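Tuvholm 공동작업실 작업 노트: 양팔 분리수거 로봇
2023/08/18 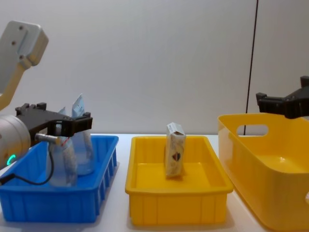
그리퍼 손가락 끝에 고무를 덧대 보자는 의견이 Boonchu 채팅방에서 바로 올라왔다. 찌그러진 페트병은 힘을 세게 주는 것보다 마찰을 늘리는 쪽이 낫다고. 나도 찬성! 다음에 실리콘 시트 잘라서 붙여 본다.

오늘 배치는 왼쪽 파란 통에 페트병, 가운데 노란 트레이에 종이팩, 오른쪽 깊은 노란 바구니는 비워 두고 시작. 4월에 처음 짰을 때는 통을 죄다 같은 높이로 맞췄는데, 높이가 다른 게 훨씬 재미있다. 바구니 테두리를 넘기려면 경로를 새로 잡아야 해서 오른팔 쪽 코드를 거의 다시 썼다.

왼팔로 페트병 집기 18회 시도, 10회 성공. 지난번엔 5회였으니 두 배다!! 실패는 대부분 병이 손가락 사이에서 돌아가 버린 경우. 라벨 감긴 부분을 잡으면 확실히 덜 돈다. 그리퍼 닫는 시간을 200ms 늦춘 것도 효과가 있는 듯한데, 두 가지를 한꺼번에 바꿔 버려서 어느 쪽 덕인지는 모르겠다. 다음엔 하나씩 바꿀 것.

종이팩은 아직 손으로 세워 둔다. 누워 있으면 인식은 되는데 잡는 각도가 안 나온다. Andier 제어 스크립트에 손목 회전 한계가 너무 좁게 박혀 있는 것 같아서 설정 파일부터 뒤져 볼 생각.

그리퍼 케이블도 손봐야 함. 팔을 낮출 때 통 앞쪽으로 늘어져서 볼 때마다 조마조마하다. 클립으로 팔 안쪽에 고정하되 손목 돌 여유는 남겨 둘 것. Skasville에서 주문한 클립이 맞을지는 끼워 봐야 안다.

할 일
- 실리콘 시트 재단
- 닫는 시간만 원래대로 돌려서 재시험
- 손목 한계값 확인
- 케이블 클립

양팔 동시 동작은 오늘 못 돌려 봤다. 충돌 검사 켜 놓고 느린 속도로 먼저. 빨리 해 보고 싶다!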